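# Wundthorpe supplement label set

Text from fibre, probiotic and "cleanse" product labels, typed up by hand. Started as a side job for Theano Balaskas's nutrition class, grew from there.

- 200 labels, 39 brands
- one CSV, UTF-8, one row per label
- columns: `product`, `serve_g`, `fibre_g`, `psyllium`, `claims`, `warnings`

Serve sizes are as printed — no converting scoops to grams. Blank means the label didn't say. Zero means it said zero. Please dont mix these up.

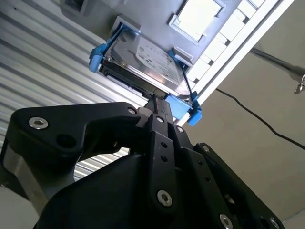 **Raptis Centre — Digestive Health Data Group**

## Known problems

- 11 rows have fibre per 100 g instead of per serve. Flagged `per100`. Will fix.
- `claims` is messy. Tudor Pop and Fotini Economou coded it separately and disagreed on "supports regularity" vs "relieves". Both codes kept, split by a semicolon.
- Flavour names left out. Colours too.
- 3 labels in French, translated by Timothée Besson. Originals not inlcuded.

## Use

Fine for teaching and label research. Not medical advice, don't pick a laxative with it. Doses change, check the tub.

Last update August 2025. Corrections to Yevhen Pavliuk, with the row number.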